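Thread on the Jidstead ward boundary review, posted 14 January 2022. Submissions close in February, so the numbers are worth setting out.

1/ The council proposes moving from nine wards to seven. Each ward would return one councillor. The mayor stays directly elected.

2/ Enrolment is not even. Clurkley has grown on the northern side, and the draft map puts it 17 per cent over quota by the next election. The tolerance in the review's terms of reference is 10 per cent either way.

3/ The draft handles this by shifting one block of streets east of the rail line into Galbridge. That block holds 232 electors. It isn't enough. Clurkley needs to lose closer to 3,000 to sit at quota.

4/ Leokadia Wysocka, who holds Galbridge, supports the draft as written. Her last margin was narrow and the eastern block votes her way at every booth I can find a count for. I draw no conclusion about motive. The effect is on the public record.

5/ Chunhua Cui has lodged an alternative. It keeps seven wards but runs the Clurkley boundary along the creek, with the old town going to Galbridge in full. Deviation under her map stays inside tolerance everywhere.

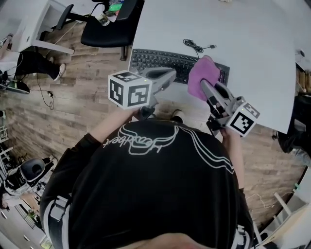

Pink cloth on the keyboard, desk from above.

6/ Objection to the Cui map: it splits the hospital precinct. Correct, it does. The current wards also split it — the line has gone down the middle of the car park since the amalgamation.

7/ On method. The draft uses projected enrolment for Clurkley and current enrolment for the other six wards. The footnote on the second table says so. Mixing the two bases understates growth in the south, and Ruoxi Kong raised this at the hearing. The minutes record the question and no answer.

8/ Preferences matter less than people assume. In single-member wards with three or four candidates, most counts here have been settled on primaries. The two exceptions were both in Galbridge.

9/ A few replies ask about going to multi-member wards with proportional counting. It's outside the terms of reference. You can put it in a submission, but the panel will note it and move on.

10/ If you write in, cite the table and column you are disputing. Submissions that name a street or a boundary segment get a line in the final report. General ones are grouped under "other comments".

11/ Correction to post 3: the block is bounded by the rail line and the labour hall, not the library. Elector count unchanged. Thanks to Yutong Fan for picking it up.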